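Get It Off the Floor
A love letter to hooks, pegs, nails and everything else that holds our stuff up
By Ching-wen Chien 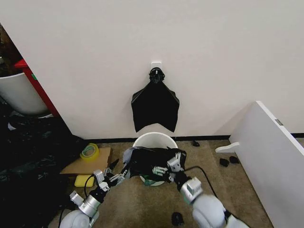

Photo: Birnilau

My grandmother's kitchen had one drawer, and it stuck. So she hung things. Ladles, strainers, the good scissors, a bunch of dried peppers, the calendar from the bank, a fly swatter, two aprons and a string bag full of other string bags all lived on the wall beside the stove, each on its own bent nail. When I was small I thought this was what walls were for. I still sort of think so.

I bring this up because I spent most of last winter reading, asking and daydreaming about hooks, and I have become the person at the party who looks behind your bathroom door. (You can learn so much back there! Robes, a hot water bottle, the belt somebody has been looking for since March.) A hook is about as plain as an object gets. It has no moving parts and you never have to read the manual. And yet if you took every hook out of an ordinary home tonight, I think the people living there would be miserable by breakfast.

The wall as a cupboard

Plenty of people got to this idea long before my grandmother. The best known are probably the Shakers, who ran long wooden rails around their rooms at about the height of a raised hand and set pegs into them all the way along. Clothes and hats went up there, and so did brooms and candle holders. So did chairs, which is the part I love. When it was time to sweep, the chairs went up on the wall and the whole floor was open. I have tried this at home with a folding chair and a coat hook. I recommend the peg rail.

Sailors hang things too, for the simple reason that anything left on a shelf will be on the deck by morning. Butchers hang things. So do potters, bike mechanics, theater crews and anybody who has ever had to share a closet with a sister. Go into any working room where people are on their feet all day and look at what's at shoulder height. That's where the good stuff is. The tools used once a year are in a box someplace, with a label if you're lucky, and the ones used every hour are hanging where a hand can find them without the eyes getting involved.

I asked Yiğit Sönmez about this. He has run the hardware store on the main street in Sistanbridge for 20 years, and his hook aisle is a thing of beauty. It's really a corner more than an aisle, with a pegboard on each side, so that you stand in it surrounded by hooks hanging from hooks. Cup hooks, screw hooks, S hooks in a bin, big rubber-dipped ones for ladders, cast iron ones shaped like a duck's head.

"People come in for one," he told me. "They always say one. Then they stand there and you can see them walking through their house in their head."

He sells more of them in the fall than at any other time, when the coats come out and everyone finds the hall can't cope. He has strong feelings about coats. A coat hook, he says, should be a double, with a long arm on top and a short one underneath, and it should be set farther from its neighbor than you'd think. "Take the fattest coat you own. Hold it up. Now move over by that much." Most of the hall rails he sees in other people's homes are so crowded that the coats push each other off, and then the family blames the hooks.

The trouble with holes

The great divide in the hook world is between people who can make holes in their walls and people who can't. I rented for most of my adult life, so I have been on both sides. My first apartment was in Sumen, on a street so steep that my bike leaned uphill by itself, and the lease had a whole page on nails. I hung everything I owned from the curtain rod and the tops of doors. Over-the-door hooks are fine, they really are, but they rattle, and after a while the door won't shut and you get used to living with a door that won't shut.

So I'm very fond of stick-on hooks, even though I know woodworkers who can't say the words without making a face. A good one goes up in a minute and asks for so little. A dish towel. The trash bag. Measuring spoons inside a cabinet door, a phone cord by the bed, the string of paper lanterns you put up for one birthday and then left there because the room looked so much happier with them in it. None of these jobs deserves a drill.

They do fall, of course. I have been woken up at 3 in the morning by a falling shower caddy and I aged a year. But nearly every stick-on hook I have lost was my own fault, and Yiğit was kind enough to go through my sins with me. I wipe the wall with a damp cloth when I ought to use rubbing alcohol. I don't let the wall dry. I press for a second or two and then hang something from it right away, out of pure impatience, when the packet in my hand is telling me to wait. I put them on fresh paint. And I once put one on wallpaper, and we looked at each other for a while over that.

He also pointed out something I had missed for years: the weight on the packet is meant for a load that hangs straight down and stays still. A bag you tug at, a robe you yank off, a leash with a dog at the other end of it, those all pull outward, and outward is how they peel. If you know you'll be pulling, go up a size.

Where your hand already goes

The best advice I got came from a reader, a retired school nurse in Chege who wrote me a long and wonderful letter after I mentioned in passing that I was working on this story. Her clinic had a single row of hooks by the door, and for years the kids' coats ended up on the chair instead. She tried signs. She tried stickers with animals on them. Then one summer she had the row moved down low and over to the side where the chair had been, and in the fall the coats went on the hooks. She had put the hooks where the coats were already landing.

I read that letter out loud to everybody I know. It changed my whole apartment! I had a lovely brass key hook beside the front door, on the left, and every night my keys went on top of the fridge. I moved the hook to the side of the fridge. I have not lost my keys since. The headphones now hang off the end of the bookcase nearest the couch, the tote bags are on the back of the pantry door, and there's a hook low down by the radiator for the wet umbrella, because I was always propping it there anyway and it was always sliding over.

If you want to try it, spend a few days not tidying. Let things land. You'll see the little heaps form, on the newel post, the back of the desk chair, the corner of the bed. Each heap is asking for a hook. I had five of them in a two-room apartment and I'd been calling every one of them laziness.

Old ones

Once you start caring about hooks you start noticing the old ones, and I should warn you that this is how a person ends up with a shoebox. Mine has 43 in it at the moment. There are porcelain-tipped ones from a school cloakroom, a wartime-looking one made out of what I'm fairly sure is fence wire, a row of tiny ones meant for teacups, and a beautiful heavy iron thing I bought at a flea market with no idea what it held. The seller thought a lantern. A man behind me in line thought a ham. I have shown it to a lot of people since then and the votes for ham are well ahead.

What gets me about the old ones is how worn they are in exactly one place. The arm goes bright and thin where the loop of a coat sat every day for years, and the rest stays dark. You can put your finger in the dip. Somebody came home, and came home again, and this is the mark it left.

I don't use those much. They sit in the box and I take them out to look at. The ones that work for a living in my house are cheap and mixed and none of them match, and when friends come over I notice they never ask where to put their coats. They just reach out and there's something there.

My grandmother's kitchen belongs to a cousin now. The drawer has been fixed. The cupboards are new, with those soft hinges, and there's a place inside for every single thing she used to hang. My cousin painted the wall beside the stove a nice pale yellow and left the nails in. She's got the scissors on one and a calendar on another, and last time I visited she had started in on string bags.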